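Home | Contents | Chapters | Glossary | Instructor Resources

Filed under: Course Readers > Automation and Everyday Work

Chapter 5
Sorting, Clearing, and Putting Away: Can Machines Do the Chores Yet?
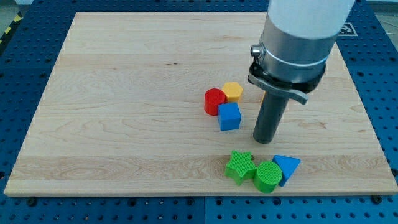
5.1 The Question of the Ordinary Task

A person who clears a table after a children's game does not usually regard the work as skilled. The pieces are gathered, the odd ones are picked from the floor, and the lid goes on the box. The same person may spend a working day in a stockroom, matching parts to bins, and will describe that work in much the same terms. Both tasks are learned early, performed with little attention, and seldom written down.

Machines have not followed this order of difficulty. Industrial arms were placing welds on car bodies long before any machine could be trusted to empty a dishwasher in an unfamiliar kitchen. The difference lies largely in what is known in advance. A welding cell is built so that each part arrives in the same position. A kitchen is arranged by the people who live in it, and rearranged by them several times a day.

This chapter considers how far machines have come with chores of the second kind, both in the household and on the shop floor. It uses one small task as its main thread: moving colored blocks about on a wooden board. Star, cylinder, cube, triangle, and hexagon are shapes found in many nurseries. They are also useful to the researcher, who can change the color, the shape, or the spacing and leave everything else alone.

Students who have completed Chapter 4 will be familiar with the terms workspace, end effector, and grasp. Those who have not should read Section 4.2 before continuing.

5.2 What a Block Task Tests

Consider the instruction "put the green pieces together." To carry it out, a machine must find the green pieces, decide which of them are already together, choose a direction of travel for any that are not, and move them without disturbing their neighbors. The last requirement is often the hardest. Blocks that touch tend to move as a group. A cylinder pushed against a cube may turn, slide past it, or carry it along, and small differences in the point of contact can decide which of these occurs.

In the chapter's opening photograph, a rounded, rod-like tool hangs over the board. The blocks lie in two clusters with bare wood between them. A green star and a green cylinder are touching in the nearer cluster, with a blue triangular piece leaning against the cylinder. The blue cube belongs to the other cluster, beside a red cylinder and a yellow hexagonal piece. An instruction to bring the blue pieces together would therefore require the machine to separate at least one of them from its neighbors and cross the open stretch of the board.

A single rod of this kind is well suited to pushing. Pushing is less forgiving than it first appears, for the tool must be placed on the correct side of the object before any useful motion can begin. If a neighboring block stands on that side, the machine must clear a path or choose another approach. Readers may confirm this with a pencil and a handful of game pieces. Most people correct the path of a piece many times in a single push and are unaware of having done so.

Three features of the block task carry over to ordinary chores:

1. The goal is stated in words, and the words leave much unsaid.
2. Objects affect one another when they touch.
3. Errors can usually be corrected, provided that they are noticed.

The third feature deserves emphasis. A block pushed too far can be pushed back. A glass pushed too far may not offer a second attempt. Success on a board should accordingly be read as evidence about planning and correction, and only weakly as evidence about safe handling.

5.3 From the Board to the Shop Floor

The parts distributor Rornby provides a useful case. Its returns department receives mixed boxes of fittings, which must be sorted before they can be shelved. The department handles 1,000 items in a typical shift. Loïc Texier, who was then responsible for the sorting line, agreed to a trial of an automated station supplied by Lekton.

The station performed well when fittings were spread in a single layer. It placed 80 percent of them in the correct bin without assistance. When fittings arrived in a heap, the rate fell to 40 percent, and staff spent much of the shift removing pieces that had become wedged together. Texier's report observed that the machine "was never confused about what a fitting was, only about how to get at it."

The distinction is an important one. Recognizing objects and moving them are separate abilities, and progress in the first has been considerably faster. A system may name every item in a drawer and still be unable to lift the one at the bottom.

Rornby kept the station. It changed the work around it, so that an employee now tips each box onto a shaking tray, which spreads the fittings before they reach the machine. Whether this should be counted as automating the chore is a matter for discussion. The sorting is done by machine. The tipping, the checking of the tray, and the recovery of dropped pieces are done by people, and these duties did not exist in the earlier job description.

5.4 From the Shop Floor to the Household

The household offers no shaking tray. In a study conducted for the Alemayehu housing cooperative, Shewit Gebretsadik and Abrehet Admasu asked residents to keep a diary of chores for the month of October. Residents were told to record each interruption as well as each task. The resulting entries show how rarely a chore is performed from beginning to end. Laundry was left half folded when the telephone rang. Tables were cleared around a child who was still drawing. One entry, made on a Wednesday, reads in full: "Started dishes. Found the keys. Went out."

The authors draw two conclusions. First, a household machine must be able to resume work that someone else has partly completed, often in a manner it would not have chosen. Second, residents judged help by the amount of attention it demanded. A slow machine that could be left alone was preferred to a quick one that had to be watched.

Floor cleaning meets this standard better than most chores, which helps to explain its early success. The machine touches few objects, an imperfect pass does little harm, and the work may be repeated the next day. Folding, tidying, and washing by hand meet it less well. Demonstrations of all three exist. Reliable performance in a home that has not been prepared for the visit remains a much more demanding test, and readers should ask of any demonstration who arranged the room.

Zdzisław Wilczyńska has proposed that chores be ranked by the cost of an unnoticed mistake. On this scale, a book returned to the wrong shelf ranks low. A medicine bottle returned to the wrong shelf ranks high, although the motion of the arm is nearly the same. The Angate scale, introduced in Section 5.6, develops this proposal and will be used in the end-of-chapter project.

5.5 Terms Used in This Chapter

Clutter: a condition in which objects touch, overlap, or block access to one another.

Intervention: any action by a person that allows a machine to continue its task. Moving an obstacle counts as an intervention even when the machine did not request it.

Prepared setting: a room or work area arranged to suit the machine before the task begins.

Recovery: the return to useful work after an error, without an intervention.

Before the First Class Meeting

Select one chore that you perform at least weekly. Write instructions for it in no more than 40 words, and exchange them with a partner. Carry out your partner's instructions exactly as written, and mark each point at which you were obliged to guess. Keep the marked copy, as it will be needed for Section 5.6.

Suggestions for leading this activity with large groups were contributed by Yabsira Demissie and appear in the instructor's notes.

Previous: Chapter 4 | Next: Section 5.6

Contact the Editors | Copyright, all rights reserved | Back to top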